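About Barrera Language School

Print this page | E-mail this page
14 shares | 3 comments

Barrera started with one class of 16 adults who wanted to learn Spanish well enough to talk with their in-laws. Nayeli Valdovinos taught it, and she still teaches the Monday beginners! We now have 575 students, from complete newcomers to people reading novels and arguing about the endings.

We love conversation, so every class has plenty of it. Grammar gets its turn too (Jacinto Nava will happily spend a whole evening on the subjunctive if you let him), but you'll be speaking from the first hour. Classes run for 40 minutes or a double session, with a break between.
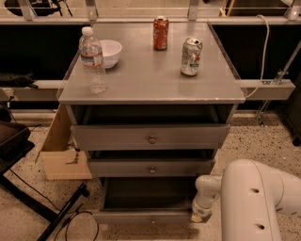 Water, two cans and a white bowl on the gray cabinet.

Anayeli Rosales runs our reading group, which has worked through 116 short stories so far and is always looking for more. Maricruz Zavala teaches children on Saturday mornings - songs, card games, a lot of noise - and puts together the December concert.

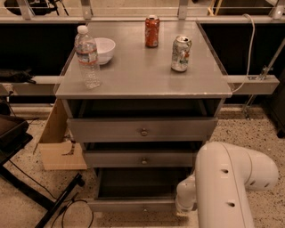
Photo: Crisóforo Esquivel / Barrera Language School

New students can join at any point in the term. Come and sit in on a class first and see if the level feels right. We'll have a short chat with you in Spanish, as much or as little as you can manage, and suggest a group. If it's too easy or too hard, just tell your teacher and we'll move you the next week.

E-mail this page to a friend | Print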